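Speaker notes: Choosing a hand-held gripper for the Plomow project
Speaker: Davina Urquhart
Slot: second talk of the afternoon session, questions held to the end
Deck version: Jul 20, 2019

*Text in italics is for the speaker and is not to be read aloud.*

## Slide 1: Title

Good afternoon. I am speaking on behalf of the manipulation group at Surkau. The work was carried out with Farzad Hashemi and Forough Sharifi, and the test plan was written by Gholamreza Shojaei. Errors in the slides are mine.

*Wait for the room to settle. The remote site joins late; do not repeat the title for them.*

## Slide 2: The question we were given

Plomow needs demonstrations of ordinary table tasks, recorded by people holding grippers in their hands. The project office asked us to recommend one of two hand-held designs before the next purchase. We refer to them by the names of the workshops that built them, Ciltport and Doolan.

The two designs differ mainly in the pads. The Ciltport pad is firm and keeps its shape under load. The Doolan pad is softer and folds around whatever it meets. Both are intended to be used in pairs, and both are tracked by printed markers.

We were not asked to judge cost. A separate note from purchasing deals with that, and I would ask that questions on price be sent there.

## Slide 3: Test room and small objects

All sessions took place in one room, at a wooden table with rounded corners. The room was in normal use throughout. We accepted this because the recordings for Plomow will be made in rooms of the same kind, with windows, ceiling lights and colleagues at work nearby.

The gripper camera has a very wide view. It takes in the cushion, the table and most of the room behind it. On this slide, please look at the small blue heart on the table and at how close the black cushion stands to it. At this distance the operator has to judge the approach with care, and the camera must keep the object in view until contact.

Small, flat objects were the hardest group for both designs. The firm pad tended to push them along the table. The soft pad picked them up more often but let them turn as they were raised, so the final placement was less exact.

*Point to the heart with the laser. It is small on the projector in this hall.*

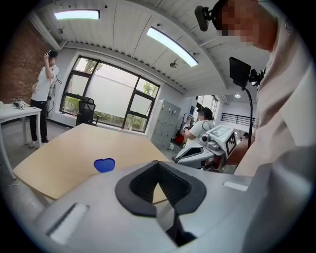
## Slide 4: Method

Each operator completed 53 attempts with each design. Operators changed designs after every block, and the starting design was assigned by Gholamreza's schedule. An attempt ended when the object was placed, when it was dropped, or when the operator called a stop.

We recorded three things for each attempt:

- whether the object was placed within the target area
- the time from first movement to release
- any loss of marker tracking during the motion

Attempts with lost tracking were kept in the results. Farzad argued for leaving them out and the matter was discussed at some length. Our view in the end was that a recording with lost tracking is of no use to Plomow, however well the object was handled, and the figures should show it.

*If asked about operator training: each person had one practice block, not scored.*

## Slide 5: Two hands and soft material

The second group of tasks used both hands. Typical tasks were holding a bag while filling it, folding a cloth, and taking a wipe from a pack.

I will spend a little longer on the wipes. The material is thin and gives very little for a pad to press against. The slide shows the pack with its blue lid open, and a crumpled wipe held at the tip of the gripper in the operator's right hand. The grip is at the very end of the jaws. We regard grip at the tip as the main point of comparison for soft material, and it is where the Doolan pad did best.

Please also note the markers. Each gripper carries its own, and they need to stay in view of the head camera. Operators who turned their wrists inward to bring the tips together lost tracking more often. This occurred with both designs and should be treated as a matter of mounting, separate from the choice of pad.

The cable is a related concern. Forough has proposed routing it along the forearm with a strap at the elbow, and she will have a sample at the demonstration table after this session.

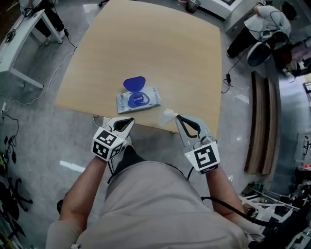
## Slide 6: Results

Over the full task set, the Doolan design placed the object in 65 percent of attempts. The Ciltport design was lower on soft material and slightly higher on rigid boxes and cups. Times were close, and I would not base a decision on them.

Three Ciltport pads and no Doolan pads had to be replaced for cracking at the base. The workshop has been told.

## Slide 7: Recommendation

We recommend the Doolan pad for Plomow, on condition that the marker mount is moved outward before the order is placed. Fatemeh Nikzad is preparing the revised drawing. The Ciltport grippers already in hand should be kept for rigid objects.

*Leave this slide up during questions. Refer questions on the mount to Fatemeh, who is seated near the front.*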